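Notebook, July - water hardness, Promville supply

09:40. Two samples in from the Skirnwood tap, 800 mL each. Split and titrated with EDTA. Endpoint slow on the second - buffer may be old, fresh batch needed.

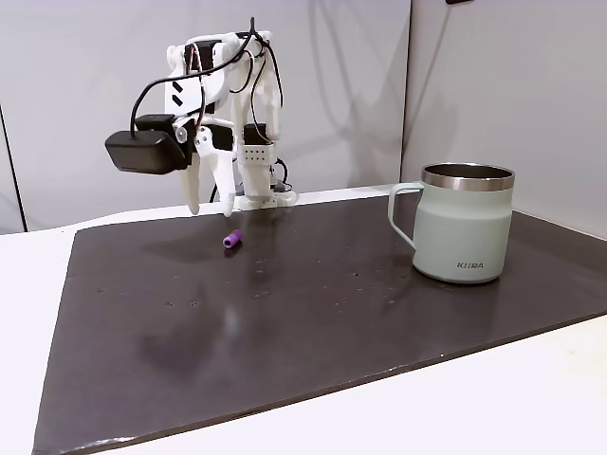 Conductivity

Hilus meter read 766 µS/cm on sample A. Sample B not logged, probe drifting. Recalibrate before the Ambaye set goes through.

Rinse bottles with deionized water only; the last lot had tap water in the caps.
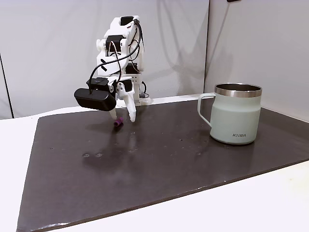

Sample B goes back in the fridge until the probe is sorted. Indicator stock is low - reorder.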